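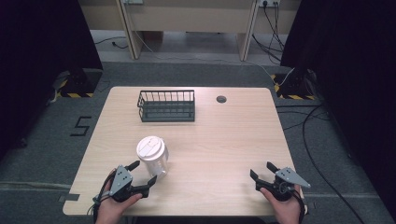 Tabletop handling with a pair of hand-held grippers.

Brircombe Office of Surplus Property
May 31, 2022

1/ The Office has completed its review of how retired military aircraft parts leave the Brircombe depot. The full report is now available from the records desk. A summary follows in this thread.

2/ The review covered 436 lots released to outside buyers. Each lot was checked against the control list in force on the date of sale, and against the buyer's end-use statement.

3/ In 20 lots, the paperwork did not match the parts. Most of these were wiring harnesses and cockpit panels that had been entered under a general scrap code. The code does not require a buyer check. It should not have been used for these items.

4/ In 3 lots, controlled parts were released to a buyer that had no license to hold them. All three went to Vulent, a parts broker. Vulent has returned two of the lots in full. The Office is working with the firm on the return of the third.

5/ The scrap code dates from 2000, when the depot moved its records from paper to the Mirura inventory system. Older part numbers were grouped together at that time to save entry work. Many were never sorted out again.

6/ Effective today, the general scrap code is closed for all aircraft items. Parts that cannot be matched to a current number will be held in the secure yard until an inspector has identified them.

7/ Cutting and shredding will continue under the present contract with Dimaculangan. The contractor must now send a signed certificate for each load within two working days - a monthly statement will no longer be accepted.

8/ Museums and schools that have aircraft on loan are not affected. Loan agreements remain in force, and yearly inspections will go ahead as planned. Holders who wish to return an airframe should write to the loans desk before moving it.

9/ Buyers with open orders will receive a letter stating whether their lot is cleared, on hold, or withdrawn. Deposits on withdrawn lots will be refunded in full. Please do not send a truck until the letter has arrived.

10/ The Office will post an update in August, covering the third Vulent lot and the items held in the secure yard. Questions on the report may be sent to the records desk in writing.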